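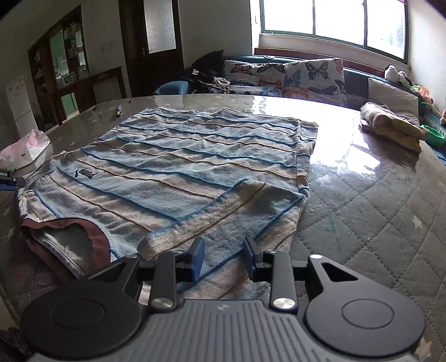
Une pince est un outil qui saisit. Elle possède deux doigts face à face, un mécanisme qui les rapproche et une poignée ou un moteur qui commande le mouvement. Dans l'atelier partagé de Cerkotcombe, le projet Rolell consiste à construire une pince tenue à la main, puis à s'en servir pour apprendre à un robot à plier le linge.

## Pourquoi le tissu est difficile

Un cube en bois est rigide : si on le soulève par un coin, tout le cube suit et garde sa forme. Un tee-shirt est souple. Si on le soulève par un coin, le reste pend, glisse ou se replie. Les ingénieurs parlent d'un **objet déformable**.

Une manche repliée en travers du corps du vêtement cache une partie des rayures. Pour toi, c'est toujours une manche. Pour un programme, c'est une nouvelle forme à reconnaître.

## Les pièces de la pince

- **Les doigts.** Leur face intérieure porte un patin. Le patin augmente le frottement, c'est-à-dire la résistance au glissement.
- **Les biellettes.** Ce sont des barres qui transmettent le mouvement jusqu'aux doigts.
- **Les axes.** Ce sont de petites tiges rondes autour desquelles les barres pivotent, comme une porte autour de ses gonds.
- **Le corps.** Il tient l'ensemble.

Le modèle Rolell s'ouvre de 126 millimètres au maximum. La fermeture complète se fait en 9 crans.

## Comment le robot apprend

1. Une personne prend la pince et plie le vêtement.
2. Une caméra fixée sur la pince enregistre ce qui se passe devant les doigts.
3. L'ordinateur enregistre aussi l'ouverture des doigts à chaque instant.
4. Le programme compare tous les essais et calcule quel geste faire devant quelle forme.

Un essai s'appelle une **démonstration**. En novembre, l'atelier en avait enregistré 40. Le fichier actuel en contient 726, avec des tee-shirts unis, des tee-shirts rayés et des torchons.

## À essayer sur une table

Matériel : deux pinces à linge et un vieux tee-shirt.

Pose le tee-shirt à plat. Prends une pince à linge dans chaque main et plie le vêtement en deux sans le toucher avec les doigts. Recommence en saisissant le tissu plus près du col, puis plus près du bord du bas — note à chaque fois où apparaissent les plis.

Le montage des axes se fait avec un adulte.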